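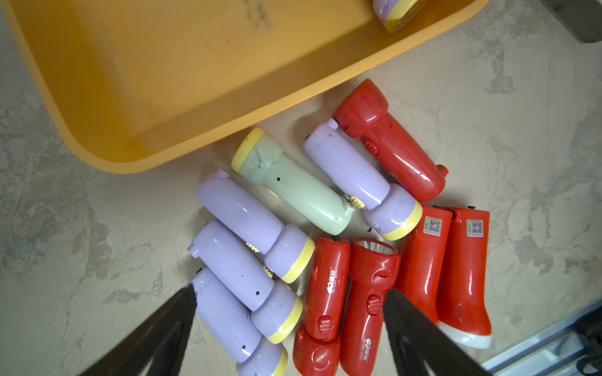
Equipment / Progress Reports

Loader and attachment program, Marero yard
Progress report, November
Prepared by: Mahmoud Ait Ali
To: Kittipong Khamphan, Sandberg equipment fund

Kittipong, short one this time, writing between deliveries. Ask if anything is unclear and I'll fill in by phone.

Where we are

Both compact loaders are on site and working. The Lerklow came in first, the Sukum the week after, on the same low-bed as the pallet forks. Paperwork for both is signed and in the yard office. Serial plates match the invoices, I checked them myself after last year's mess with the backhoe.

The Lerklow has 63 hours on it. Mostly moving gravel for the lower track and shifting pallets for the feed store. First service was due at 50 and got done a bit late, at 58. Oil, filters, wheel nuts retorqued, all greased. No metal in the oil worth mentioning. Dealer has been told about the late service and says warranty stands. I have asked for that in writing and will forward when it comes.

The Sukum has done much less. Hydraulic leak at the quick coupler from the first morning, slow weep, then not so slow. Seal kit fitted, still weeping, so the whole coupler block was replaced under warranty. Dry for nine working days now. Hours are low because of this and I don't want to judge the machine yet.

Attachments

Pallet forks: in daily use, good. One fork heel had a paint run hiding the locking pin hole, cleaned out with a file.

Log and grass fork: delivered, fitted, used on the hedge clearance. Tines are fine. The upper clamp closes slower than the old one and the drivers grumble about it. Could be flow setting, could be hose diameter. Will try the bigger hoses before we blame the cylinder.

Snow bucket: here, not used, no snow. Cutting edge bolts were only hand tight on arrival. Tightened.

Auger: not here. Supplier sent the drive unit without the bits and the hitch frame has the wrong pin spacing for the Sukum. It would fit the Lerklow with bushings but I would rather have the right frame. Return agreed, they pay the freight. New date is "before the end of the month", which is what they said last month also.

Fence line work waits on the auger. We have 503 post holes on the plan for the north boundary. Hand digging is not realistic in that clay. If the auger slips again I would like to rent one for the first stretch and charge it against the contingency line. Please say yes or no on this, it's the one thing I need from you quickly.

Operators

3 drivers have finished the yard training and can use either machine with forks or bucket. Grass fork needs an extra half day each, two done. Training took longer than planned becuase the manual for the Sukum is a poor translation and the coupler section shows a different model. We wrote our own one-page sheet for the cab. Copy available if other Sandberg sites want it.

One near miss. Load of block pallets carried too high across the slope behind the feed store, rear wheel went light. No damage, nobody hurt. Driver stopped and lowered it and came to tell me himself, good. Route changed, loads now go round by the concrete road. Logged in the yard book and copied to your safety person.

Money

Machines: on budget. Both paid except the retention on the Sukum, which I am holding until the coupler has a full month dry.

Attachments: under for now, only because the auger isn't invoiced.

Fuel: over. Nearly all of that is the gravel work, which was not in the original plan but the track would not carry a delivery truck otherwise. Expect it to come down.

Tires: not spent yet. The front pair on the Lerklow show cuts from the flint. Still legal, still holding. I would budget a set for spring and look at a harder compound.

Repairs: one hydraulic hose (ours, not warranty, it was caught on a gate), one mirror, one work light bracket.

Full sheet goes to your accounts office seperately.

Problems still open

Auger bits and frame, see above.
Slow clamp on the grass fork.
Written warranty confirmation for the Lerklow.
Cab heater on the Sukum blows lukewarm. Thermostat ordered. Needs to be right before the cold weather.
Wash-down area floods when both machines are in. Drain is blocked further along, jetting booked for Wednesday.

Next period

Finish lower track. Start posts if the auger turns up. Second service on the Lerklow, on time. Get real hours on the Sukum so we have something to compare. Fuel per hour for both machines will be in the next report, the numbers I have now are too thin to send.

Your site visit: any morning works, come before 10 if you want to see the loaders moving, after that they are usually down at the track and it's a walk. Bring boots.

Mahmoud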